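Litier recording kit, after a month of use

I bought the Litier kit in February to collect examples for a policy that is supposed to open, close and shift small hard cases. For 1,250 dollars you get a wrist camera, a pair of soft-edged fingertips, a fixed overhead mount and recording software that believes in itself more than I do.

The fingertips are the best part. They are matte black, they don't throw glare back into the lens, and they come together cleanly at the tips. I ran them for 196 episodes before I felt like complaining about anything.
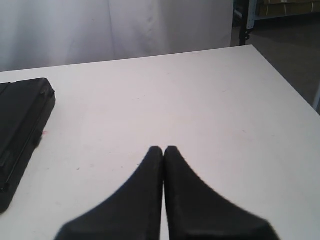

Wrist view with the fingers nearly together over the table.

The wrist camera sees a lot, and you will learn to dislike how much. Ours takes in shelving and cardboard boxes past the end of the curtain, and Finn Ehlers worries that the model will become very good at recognizing boxes. Litier's manual recommends "a neutral environment," then moves on to cable ties. Hang more cloth than you think you need.

Motion blur is my real gripe. At the default shutter setting, anything moving quickly near the lens turns to soup. Seul-gi Koo found the override 17 menu items deep, in a tab called Comfort.
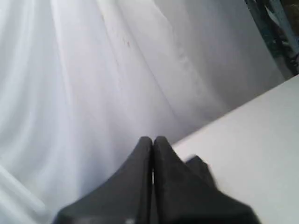

Closed tips at the cloth, with a blurred dark part to their right.

Labeling is decent. You scrub through an episode, mark start and end, and pick a reason if you're throwing it out. There are 19 reasons to choose from, three of which mean "dropped it." Nusrat Talukder uses only "other" and has the tidiest dataset of any of us. Export is quick, and the timestamps from both cameras agreed every time I checked.
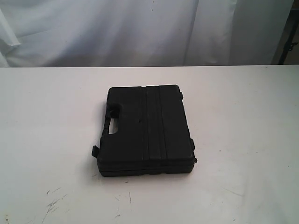
Start poses are where the kit earns its price. Before each episode the software ghosts the previous starting position over the live view, so you can vary it on purpose. My first batch all had the object dead center and square, because I am a tidy person and a poor teacher. A closed black case lying at an angle on a white table, a bit left of center, makes a far better opening. The handle slot also shows up as a bright patch, handy when I'm checking which way round the thing is.

Four stars. I would buy it again, though I'd ask Litier to move the shutter setting out of Comfort first.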